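November 16, 2018

The inventory of the Menholm demonstration kitchen continued today. The Lerard register lists 2,561 articles for the building, and the kitchen section accounts for 200 of them. Work began with the tableware and proceeded to the condiments and small items, which had not been reviewed since January.

Items were placed on the white table before being entered. The lavender-gray plate has been recorded under tableware, and the ketchup under condiments.
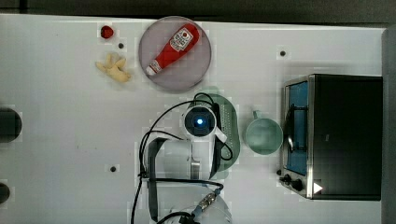 *Photo: Menholm Kitchen Records*

The ketchup was resting on the plate, with its white cap toward the lower left. The small round red item and the pale yellow one to the left of the plate remain without an entry. The register offers no suitable heading for either, and a request for guidance has been sent to the Giraldo office.

The Zollberg shelving order was also reviewed. The approved amount is 3,000, and the quotation falls within it. Delivery requires 2 signatures, one of which has been obtained.

The cutlery drawers are to be entered tomorrow. The labels for the upper cabinets have yet to be printed.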